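Ticket 21 – Barros alterations and print desk
Opened: Thu 5 November, by Filipa Aguiar
Subject: Jeans order, prints and pale patches

Hello, I have two questions on the Skevness denim order. The customer asks if a pale area near the print is a fault, and how we must fold the jeans for shipping.
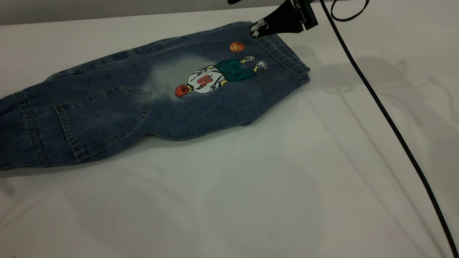

Skevness did not write anything in the order about fading. I checked both pages and also the e-mail from Carolina. The blue is much lighter in the part near the basketball player with the number 10, and the customer thinks our heat press did this. I did not press this order myself.

Reply, Noboru Okabe:
Please compare with a pair that has a worn look on the leg. If the edge of the pale area is soft, I would not blame the press – a press mark has a straight edge.

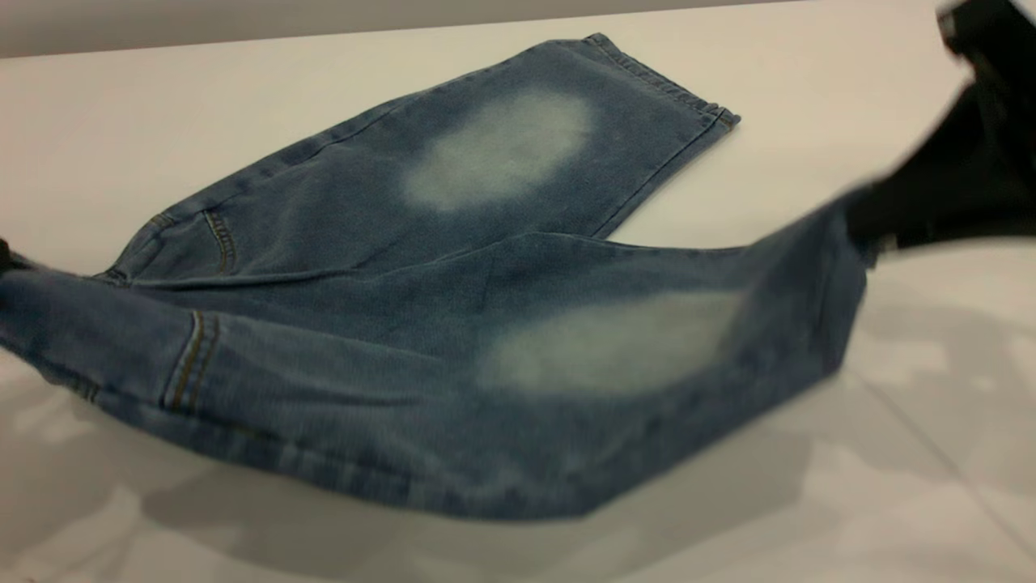 Light-wash pair, faded patch on the leg.

Filipa Aguiar:
Thank you. The edge is soft on this one. I will ask Skevness for the wash sheet. For folding, is it legs together, print inside?

Noboru Okabe:
Yes, with tissue over the print. Status: waiting for customer.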